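Fault report: loss of grip on soft items, Frei hand-held gripper

Project Ilesis, stage 3 write-up. The task was to pack plush items into an open cardboard box. The fault log held 428 entries, all from the same finger joint.

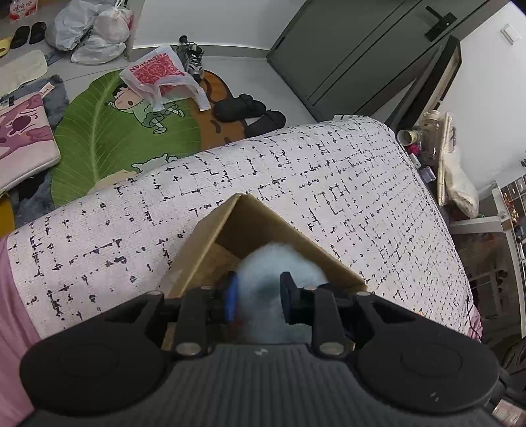

Submitted by: Nusance student group, Grorkside
28 May 2026

The width reading froze during closing while the fingers kept moving. The log then showed a firm hold at 610 counts with nothing between the pads. A worn encoder lead was traced and replaced. The fault did not recur in 7 repeat runs.

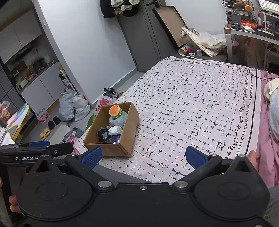
Figure 2. Gripper with blue pads beside the box on the bed.

The limit of 3000 closing cycles per lead is provisional.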